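Teaching a machine to hang up a shirt

Plendia rents two rooms above a print shop in Tekville, and most of the work done there is laundry. Hatem Kabbaj runs the sessions. An operator wears a headset and holds a controller in each hand, and the robot, which the team calls Pleto, copies the movements.

"We started with folding because everyone starts with folding," Kabbaj says. "Then a customer asked about hanging, and that was a different job."

One recorded try is called a demonstration. The team collects 70 on a good day and had 332 usable ones for hanging when we spoke. Tries where the operator hesitates for more than 3 seconds are thrown out - the robot learns the pause along with everything else.

The clothing rail has a row of heart-shaped holes punched along it, and for the hanging task a single dark top on a black metal hanger is enough to work with.
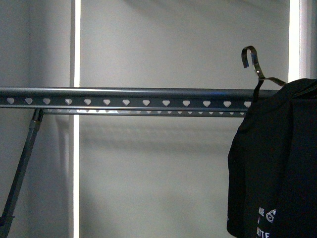 According to Du Plessis, the hook is the hard part for anyone working by remote control. You lose the feel of metal touching metal, Du Plessis told me, so you have to judge by eye when the weight is on the rail, and new operators let go too early.

Kabbaj agrees. For the last few inches he sometimes prefers to take hold of the arm and guide it by hand. "It's slower and your shoulder gets sore," he says. "But you can feel when the hook sits."

New operators train for seven days before their recordings are kept. Kabbaj wants them to make small mistakes and fix them on the record, so the robot sees how to recover. The next task is taking the shirt back off the rail, and he expects to be on that until January.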